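Fio sobre a falha da célula de desmontagem Runix. 12 de outubro de 2022.

1/ Tarefa: retirar o disco, no suporte azul, de uma torre deitada na bancada. Garra Robotiq, câmera no punho, receita de movimento escrita pela Sketaso. Em 1,636 ciclos registrados, 20 terminaram em parada protetiva.

2/ Todas as paradas ocorreram na extração, nenhuma na aproximação. O log acusa força lateral acima do limite configurado. 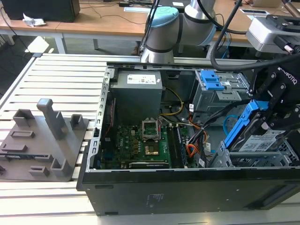 3/ O limite está em 20 N. A primeira hipótese foi limite baixo demais. Subimos em simulação e a parada só mudou de lugar: o suporte encosta na parede da gaiola alguns milímetros depois.

4/ Segunda hipótese: cabo SATA preso. Repetimos com o cabo solto e afastado. Mesma assinatura de força, mesmo ponto da trajetória.

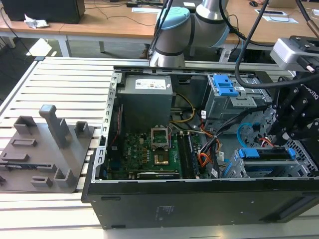

Por que não desligar a parada protetiva durante a extração? A parada protege também quem põe a mão na célula, e a análise de risco de maio foi feita com ela ativa.

5/ Causa provável: o referencial da ferramenta. No ciclo 623 houve troca dos dedos da garra e o TCP não foi recalibrado. As 20 paradas são todas posteriores. O desvio angular é pequeno, mas o curso da gaveta o amplifica.

6/ Correção: recalibrar o TCP a cada troca de dedos e bloquear a receita até a verificação passar. A Zaletti já tem rotina parecida no módulo Fang. Vamos adaptar.

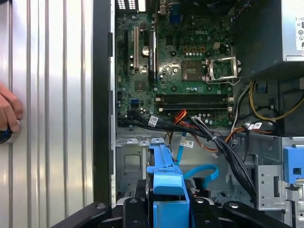

Sketaso respondeu que a recalibração não basta e pediu também um limite de torque no punho, com registro a cada parada.

7/ Aceito o registro. O limite de torque fica para depois do ensaio de 3,000 ciclos. Até lá, velocidade reduzida na extração e rearme manual.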